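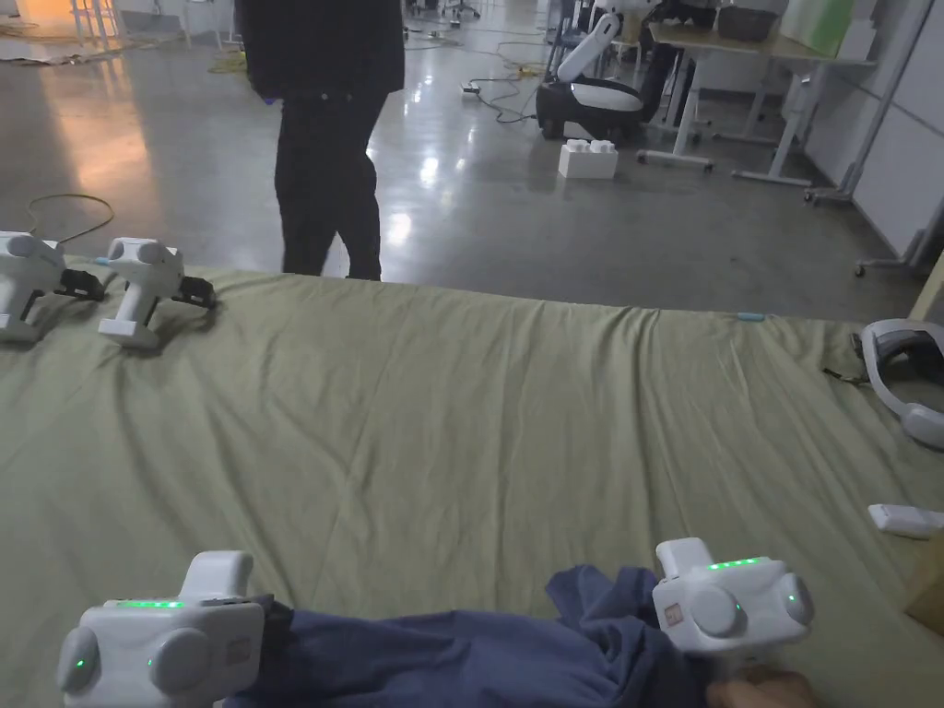

Figure 7.1 A demonstrator's view of the table, with a hand-held gripper on each side and a dark blue piece of fabric between them.

Chapter 7
Demonstration by Hand and by Remote Control

7.1 Introduction

Chapter 3 treated the robot arm as a device that follows a path supplied in advance. The path was written by an engineer, checked against the joint limits, and played back. This method is adequate when the part is rigid and arrives in a known position. It fails for cloth, cable, bags, and most food, where the shape of the object depends on how it was last handled and no fixed path will suit two successive attempts.

The alternative studied in this chapter is to have a person perform the task and to record the performance in a form a robot can use. A single recorded performance is called a demonstration. A demonstration consists of a time-ordered set of observations (images, and sometimes forces) paired with a time-ordered set of actions (gripper positions, orientations, and finger openings). A control policy is then fitted to many such recordings, as described in Chapter 8. The present chapter is limited to how the recordings are made and to the errors that enter while they are being made.

Three methods are in common use. In kinesthetic teaching, the person holds the robot arm and moves it through the task. In teleoperation, the person moves an input device and the arm follows from a distance. In hand-held demonstration, the arm is absent and the person works with grippers carried in the hands.

7.2 Terms

Demonstrator. The person performing the task. Some sources use "operator" for all three methods; this book reserves "operator" for teleoperation.

Episode. One demonstration from its start condition to its end condition, including any recovery from a slip.

Embodiment gap. The difference between the body that produced the demonstration and the body that must repeat it. The gap includes reach, speed, joint limits, and camera placement.

Tracking. The estimation of gripper pose over time. Tracking may be done from images taken at the gripper, from a headset worn by the demonstrator, or from fixed sensors in the room.

7.3 Comparison of Methods

Kinesthetic teaching has the smallest embodiment gap. Every recorded posture was reached by the arm itself, so every posture is within its limits. The method is slow, and the demonstrator's hands and forearms enter the camera view at positions they will not occupy when the robot runs alone. Two-arm tasks are difficult, as one person must guide two arms at once against friction and inertia.

Teleoperation removes the person from the work area. The recorded images match those seen at run time, and the recorded commands are in the robot's own coordinates. The costs are delay and loss of touch. With a delay of 175 ms between hand and arm, most operators can still fold a towel, but they begin to move and wait, and the pauses are recorded along with the motion. A policy fitted to such data will reproduce the pauses.

Hand-held demonstration gives up the robot's own joint data in exchange for speed. The demonstrator feels the load through the handle and works at a pace close to that of bare hands. In the Prulline trials, Leonilde Veloso collected 875 episodes of a two-handed folding task by this method before any arm was scheduled. The recordings contain no joint angles. Whether a given arm can reach each recorded pose must be computed afterward, and episodes that fail the test are discarded or repaired (Section 7.6).

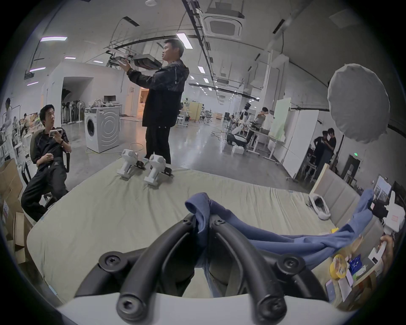 The placement of the camera determines what a hand-held recording can teach. A camera fixed to the gripper moves with the fingers, so the contact point stays in nearly the same part of every image. In Figure 7.2 the two black fingers hold the gathered end of a blue garment at the bottom center of the view, and the cloth runs taut to the right toward a second, white device. The relation between the two ends of the cloth is therefore visible from one gripper alone, which is useful when the policy must coordinate two arms. The same wide view takes in the ceiling lights, the air-conditioning unit, and people beyond the table. These parts of the image carry no instruction for the grasp. The fixed ones assist tracking by supplying stable features, while moving people degrade it. Methods for separating the two uses of the image are given in Section 7.5.

7.4 Choice of Work Surface and Start Condition

The variation present in the recordings sets the variation a policy can tolerate. If every garment begins flat and square to the table, the policy will be reliable only for flat, square garments. The start condition should be varied on purpose and the variation written down. Tiago Veloso's procedure, used at the Vidstead laboratory and adopted for the exercises in this book, assigns each episode one of 7 start conditions, drawn at random before the garment is placed.

The covering of the table also matters. A cloth cover has folds and ridges of its own, which move when the garment is dragged. Edges in the cover may be mistaken for edges in the garment when the two are similar in color. A contrasting color reduces this error. It does not remove the mechanical effect, since the fingers can pick up the cover together with the garment. Such episodes should be marked at the time of recording. They are hard to identify later from the gripper path, which looks the same in both cases up to the moment of lifting.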